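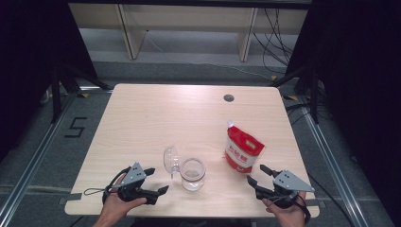
4.2 Refilling the sugar jar

I'll admit I picked this chore because I thought it would be the easy one. You have a jar, you have a bag of sugar, you get the sugar into the jar and you put the lid back on. My mum does it while talking on the phone. When Tae-yang Woo and I drew up the task list in August we pencilled it in as a warm-up, something to get Oleo moving before the folding and the cutlery, and it ended up eating more of our time than both of those put together.

The starting layout is in Figure 3: glass jar towards the near side of the table, its clear lid propped against it, sugar pouch to the right, and a person with a hand-held gripper in each hand. All the demonstrations were given this way, so whatever the person managed, they managed with two jaws a side and no fingertips. I think this matters when you read the results. If a chore can't be done by a patient human holding these things, I wouldn't expect a policy trained on that human to do it either.

A patient human can do it, mostly. Wiesława Dudek and Ha-neul Seok gave 54 demonstrations between them, and we threw out 3 where the lid ended up on the floor. They both settled on the same way of working without talking it over: left gripper steadies the jar low down, right gripper takes the pouch near the top, tilt, wait, tilt a bit more. The waiting turned out to be the tricky part to pass on. Sugar sits there doing nothing and then comes all at once, and a person hears it start to go. Oleo has no microphone. It was learning from someone who was partly working by ear, and I'm a bit embarrassed at how long it took me to spot that.

So, can the machine do it yet? Bits of it, very well. Picking up the pouch worked in 98 per cent of trials, and that includes the ones where Bok-nam Heo turned it so the printed front faced away. Holding the jar still was fine too. Pouring was so-so. Oleo tended to tip too far too soon, and because a pouch changes shape as it empties, a grip that was good at the start was often a poor one by the end. We tried squeezing harder, which gave us a nice little fountain.

The lid was worse than I'd feared. It's see-through, it's leaning on something else that's see-through, and the depth readings around the pair of them are mostly rubbish. Bit-na Yoo suggested a sticker on the lid, and I said no, on the grounds that people don't put stickers on their lids for the benefit of a robot. She has since pointed out (fairly, I think) that plenty of people label their jars. We ran a small extra set with a paper label and the grasps did improve, but I've kept those runs out of the main table so that the comparison with the Yeon baseline stays clean.

One more thing on scoring. We counted a trial as a success if the jar was upright, the lid was on and there was less than a teaspoon of sugar on the table. Reviewers of an earlier draft felt the teaspoon was generous. Maybe! I'd say it's about what I spill myself, and the people we spoke to at the Novthorpe day centre weren't bothered by a few grains -- they were far more bothered by how slow it was. A full refill took Oleo about 3 minutes when it went well. Speed is taken up again in Section 5, along with the trials where the pouch was nearly empty to begin with.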